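Ataston Walking and Footpaths Society
Minutes of the autumn general meeting, October 2023
Held in the upstairs room at the library

Present: 35 members, which meant fetching extra chairs from the children's section, and thank you to everybody who carried one up the stairs. Apologies were received from the Plellmont group, who had a coach trip the same evening and sent their good wishes and a tin of shortbread.

1. Welcome

Demetrio Miranda took the chair and welcomed everyone, with a particular hello to the newer faces who joined us after the summer walks. He reminded us that no question is too small, and that anyone who would like to lead a walk but feels shy about it can go out with an experienced leader first. Two people put their hands up on the spot, which cheered us all!

2. Minutes of the last meeting

These were read and agreed, with one correction. The stile that needs replacing is the one at the top of Zabala Lane and the one at the bottom is perfectly sound. The secretary is sorry for the mix-up, and sorrier still to the member who went down there with a saw.

3. Matters arising

The dog gate at the mill meadow has been fitted and swings nicely. The county has still not answered our second letter about the flooded underpass. It was agreed to write a third time and to enclose copies of the first two.

4. Money

The balance in the general account stands at $2,945. The summer supper and the sale of the old maps brought in $1,389 of that between them, a good deal more than last year, and the cooks were warmly applauded. After a friendly and rather long discussion it was agreed to set aside $2,000 for the Pircombe footbridge, to be held until the landowner has signed. A suggestion that we raise the yearly dues was talked over and left where it was for now. Several members felt that families with children should not be put off, and the rest of the room seemed happy with that.

5. The Pircombe footbridge

Most of the evening went on this, as we expected. The old bridge has been closed since February and walkers from the Pircombe side are having to go along the road, where there is no shoulder to speak of and the cars come fast around the bend. Demetrio has met with the landowner twice. She is willing to let us rebuild on the same spot as long as the new bridge is wide enough for her sheep, and as long as we put the fence back the way we found it.

Two designs were passed around. The first has a handrail on both sides and a gentle ramp at each end, and the second has steps, costs less, and would be finished sooner. There was strong feeling in favor of the ramps. One member spoke very movingly about her husband, who walked with us for years and now gets out with a stroller-style wheelchair, and she said she would dearly like to see him on the other side of that creek again.
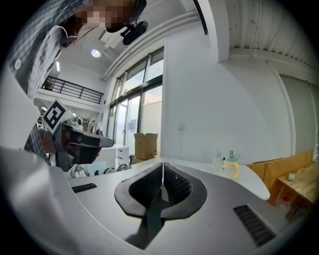 It was then asked whether the ramps could be added later if the money ran short. The feeling was that later has a way of never coming, and on a show of hands the ramp design was chosen with four against. Those four were very gracious about it and two of them have offered to help with the digging.

6. Winter walks

The list for the cold months is nearly full. We still need a leader for the reservoir circuit, a flat and easy morning with a good bakery at the end of it. The long ridge walk will go ahead only if the ground is firm – please call before setting out. The Plellmont group have invited us to share their candlelight walk again, and everyone who went last time said yes before the question was finished. Bring a flashlight as well as a lantern, and wear something bright for the stretch along the road.

7. Signs and waymarks

Fresh arrows are needed between the churchyard and Zabala Lane, where the ivy has swallowed the old ones. A small party will go out with clippers and paint on the first dry morning that suits them. It was asked that the arrows be yellow this time, as the green ones were very handsome but could not be seen against the hedge.

8. Any other business

A single brown glove, left hand, was found after the bluebell walk and is still in the secretary's coat pocket. The song sheets for the holiday supper need retyping. Somebody asked about a society scarf, and there was a good deal of talk about colors – this will go on the agenda for next time.

Demetrio thanked everyone for their patience and the meeting closed with tea and the Plellmont shortbread.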